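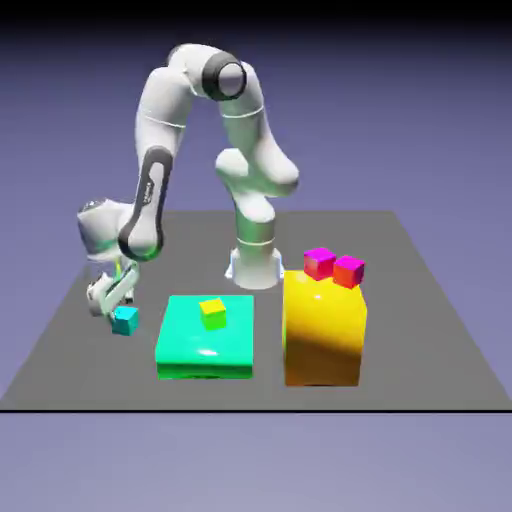 Progress report to the Grundmont fund, April
Prepared by Bianca Toma, Sonedon

Dear all,

Thank you again for your patience over the winter, and for the kind notes after our last report (they went up on the wall by the kettle!). We have a good deal to tell you, most of it about the handling rules for small robot arms that your grant is paying for.

The draft now has 29 rules, and every one of them has been tried in simulation with the block-stacking task, where the arm has to move small cubes on and off boxes of different heights. We have logged 2,546 runs so far. In 1,091 of them we changed the box heights on purpose, as our friends at Dirnix kept telling us, quite rightly, that a rule about clearance is worth very little if it only holds over a flat table.

Rule 7, on how high a held object must be lifted before the arm travels sideways, has been rewritten twice. It used to give one fixed height. It now asks the operator to measure from the tallest thing within reach, and to write that number down before the first run. Rule 12, on placing things near an edge, is still open, and I'm afraid we argued over it for most of a Monday. 86 runs were stopped early under the draft stop rule, and each has its own log entry with the reason and the name of whoever stopped it.

Still to do: the trials on real arms at the Tănase workshop, a plain-language version for new operators, and the index.

With warm thanks,
Bianca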